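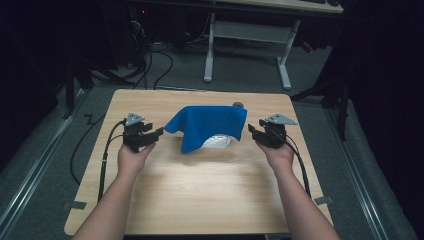

How to Oil a Wood Tabletop Without the Sticky Mess

My first try at oiling a table was a disaster. I poured on way too much, went to bed, and woke up to something like flypaper. I've done a good few since then (my sister Korkor keeps volunteering me to her friends) and it's a pretty easy job once you slow down a bit.

What you need

Pure tung oil or a hardwax oil, sandpaper in 100 and 200 grit or whatever your store has close to that, a stack of lint-free cotton rags, and a vacuum with a brush head. I buy the 500 ml can and there's always plenty left over for cutting boards.

Sanding

Start with the 100 and go with the grain, always. Don't lean on one spot to chase a water ring or you'll end up with a dip you can feel every time you set down a mug. Once the old finish is gone, switch to the finer paper and do the whole top again. Vacuum, wipe with a barely damp rag, and let it dry for an hour or two.

If your table is veneer, go straight to the fine paper and go easy! Selorm sanded right through hers at one corner and now there's a plant living on it.

First coat

Pour a puddle the size of a cookie, spread it as far as it'll go, then pour another. Leave it 15 minutes. Now wipe off everything that hasn't soaked in – really wipe, with a clean rag, until your hand slides across and comes up nearly dry. This is the step I skipped on the flypaper table.

Second coat

Wait overnight, longer if it's humid. I did one in February with the heat on and it was ready by breakfast. Rub lightly with the fine paper, dust off, and repeat with half as much oil. Thirsty wood might want a third coat.

About those rags

Oily rags can heat up and catch fire by themselves, so please don't ball them up in the trash. I lay mine flat outside on the concrete till they're stiff – one layer, no piles.

Keep hot pans off the table for a couple of weeks. Tung oil takes longer to cure all the way, so give that one a month.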